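Arm drops the bottle when lifting it out of a tray, fine with everything else
Asked in: Robotics and automation > Home builds
Viewed 1,907 times

Hi all, first proper question so be gentle. I've been building a tabletop arm at our shared workshop since May and I'm having the time of my life with it. It's the Fleken six-joint kit with printed housings and a two-finger gripper, running off an Illey servo board. The goal is a pretend kitchen where it tidies up on its own. So far it will pick up the toy fruit and put it on a plate, and I did a daft little dance the first time that worked.

The ketchup bottle is beating me. It lies on its side in an oval tray with a raised rim, and the arm has to come in from the left, over the rim, and lift it out. The fingers close, the bottle rises a bit, then it rolls and drops back into the tray. On the bare table the same bottle comes up fine. I've logged 31 tries from the tray and it held on for 3 of them.
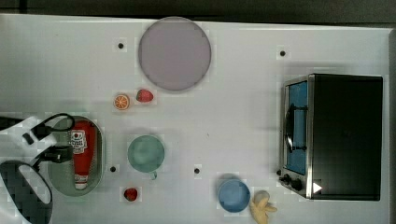 I've tried closing the gripper more slowly and I've tried more force, which only made the bottle shoot out sideways (great fun, not useful). I've also stuck rubber tape on the fingertips. Should I be changing the fingers, the approach or the code? I'd love to keep the tray because the next stage is loading from it.

Tags: gripper, grasp, servo, kit-build

Answer 1 (accepted)
by Elvia Espinoza

What a lovely project! I had the same trouble with a glue bottle on my Rerireck arm, and I'd bet on your approach height before anything else.

If the same bottle lifts off the table but won't lift from the tray, check whether part of the gripper is touching the rim on the way down. It only needs to be the housing or a finger bracket. The arm thinks it has arrived, the fingers are a few millimetres too high, and they close on the top half of the bottle. A round thing squeezed above its middle will always try to squirt downwards, and more force makes it worse.

Easy test: send the arm to its grasp position with the servos holding, then slide a strip of paper between the gripper and the rim all the way round. If it catches anywhere, you've found it.

To fix it, come down more steeply, straight over the bottle, and turn the wrist so the fingers close across the short side of the bottle and not along it. On mine I added a waypoint directly above the grasp and it was like a different machine. Longer fingertips help too - you can print a pair in an evening.

Have a look at your cable as well. Leave enough slack at the wrist for the full turn, or it will tug just as you lift.

Answer 2

Rosales do soft silicone fingertips, might be worth a go. I put them on everything now. Not sure about the tray.

Answer 3

Agree with Elvia. I'd also read back the joint positions when it stops and compare them with what you asked for. My shoulder servo was 212 on the readout whatever I told it, and I spent ages blaming the gripper! If the numbers differ over the tray but match over the table, something is in the way. If they differ in both places, recalibrate first.

Comment from the asker, 25/12/2024

Paper strip caught straight away, on the tray side of the housing! Added the waypoint and turned the wrist and it has just lifted the bottle clean out, twice in a row. Longer fingers are on the printer. Thank you so much - toaster oven door next, so I'll be back.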